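Ostevham open day — who else went?
General chat, 6 replies

truta_fan
Posted Sunday, June 14, 2026

Well, I finally made it to the Ostevham open day, after missing the one in March with a bad back, and I had such a nice time that I wanted to write it up for those of you who live too far away. Parking was a pain (bring coins!) but the welcome was lovely, and there was coffee right inside the door.

The main thing I went for was the table-clearing demo, with the handheld grippers. Hemant Rana ran it, and he was very patient with all of us. You hold the thing, you work the fingers yourself, you pick up a dish and set it down where he asks, and what you did gets used later to teach the arm. I went 3 times and would have gone again if there hadn't been a line of kids behind me looking at their shoes. 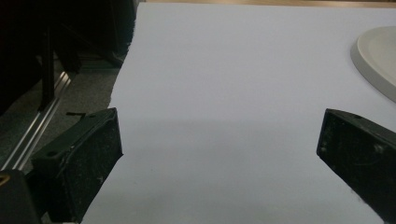 What surprised me is how much you miss your own fingertips. With a cup I was fine, but a plate lying flat is a different animal, you have to come at the rim from the side and sort of coax it. My neighbor at the table got it on her first try and was very gracious about it.

gearbox_lou
Glad you had fun! I went in the morning and came away a bit less charmed, I have to say. I stood through the whole talk waiting to see the arm clear a table by itself, and it did one slow pass and then it was back to the handhelds. For a 70 minute drive I wanted more robot.

truta_fan
Fair enough, Lou, though the flyer did say hands-on. I liked being the one doing it — my grandson has been asking me about it ever since I got home.

soliman_st
I'm with Lou on the talk but not on the rest. Hemant told our group they have 600 recordings of the plate task and would like a lot more, so of course they put the grippers in our hands. I'd have been disappointed to stand behind a rope all day.

gearbox_lou
He told our group 500. Maybe it was a busy lunch hour.

soliman_st
Ha, maybe so! Or one of us wasn't listening, and my wife would put her money on me.

bidon77
Can anybody say whether the handheld is heavy? I have arthritis in my right hand and I'm thinking of going to the next one, but I don't want to drive all that way and then just hold people's coats.

truta_fan
I didn't find it heavy, Bidon, but my wrist did know about it by the third go. Write to them beforehand and ask, they answered my email the same day. And do go early, the cinnamon rolls were gone by eleven.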